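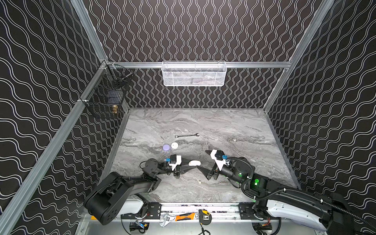 Two black robot arms over a grey marble-patterned tabletop.

Lettings agency Lockyer will change how it reports rental listings from January, replacing its single average rent with separate figures for flats, terraced houses and detached houses. The median time to let will be shown beside each figure.
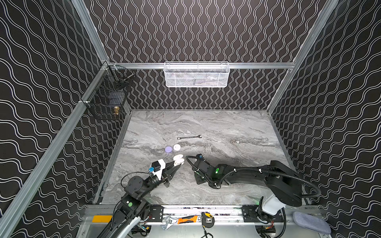
Rents in the Sandix district have been hard to compare under the old method, according to Lockyer's data manager, Marama Baxter. Furnished and unfurnished homes were counted together, and a listing withdrawn and re-advertised was treated as new. Under the revised rules a re-advertised home keeps its original start date for 29 days. Fittings left by a landlord will be itemised only if fixed - a wire basket hung from a rail, for instance, will not make a kitchen part-furnished. Homes with no fixed appliances are classed as unfurnished.

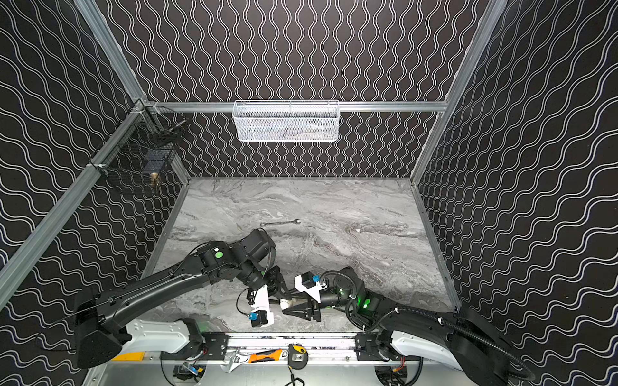 Listings with fewer than two weeks of history will be left out of the median. Districts with fewer than 14 completed lets in a quarter will be merged with a neighbour, which affects Merar and Vustum in the first release. Ewan Merrick, who lets four flats in Merar, said the merged figure would be of little use to him when setting a rent.

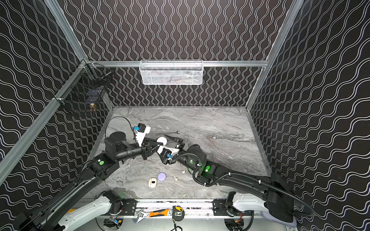
Will existing tenancies be affected?
The change covers advertised rents only, and agreed rents stay as written in the tenancy agreement.

Earlier quarters will not be recalculated.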